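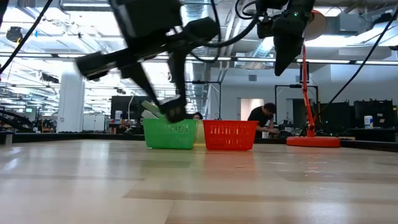

Green basket on the table, with the arm lowered to its right-hand side.

Heart rate missing from class summaries on paired watches
2 min read

Reported by: Hiyori Shimada, Ridton branch
Assigned to: Chiến Ngô
Product: Dustance class streaming, with the Fosari watch
Status: Resolved, monitoring

Description of fault
Members who follow a streamed class while wearing a Fosari watch see their heart rate on the television during the session. When the class ends, the summary shows the duration and the calories but leaves the heart rate graph blank. The fault was first reported in March by a member at Ridton and was later confirmed on the branch's own demonstration watch.

Steps taken by the branch
The watch was restarted and paired again. The member signed out of the television application and signed in once more. Permission to share health readings was checked on the telephone and found to be switched on. None of these steps restored the graph.
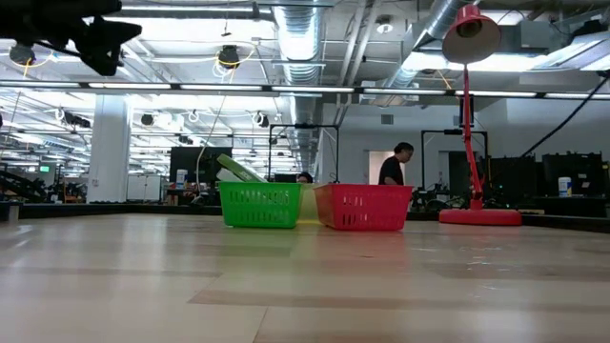
Page last changed: 2020-06-24

Findings
Chiến Ngô repeated the fault with a cycling class of 90 minutes. A second class, lasting 7 minutes, produced a complete graph. The watch sends its readings in batches of 100, and the summary page was closing its request before the last batch had been received. Short classes fit within a single batch and were not affected.

Yoshinori Hirano reviewed the stored sessions and confirmed that the readings themselves had been kept. No member data has been lost.

Action
The waiting period on the summary page has been extended. Benedikt Oltmanns approved the change for the Sakai test group, after which it was released to all branches. Summaries for earlier classes will be rebuilt in groups of 200, oldest first. Members need not take any action and should not delete the blank entries, as a deleted entry cannot be rebuilt.

Outstanding
Watches paired with two television sets in the same household still show a blank graph on the second set. This has been recorded as a separate ticket under Mio Nishimura. Branches receiving similar reports should supply the watch software version and the title of the class.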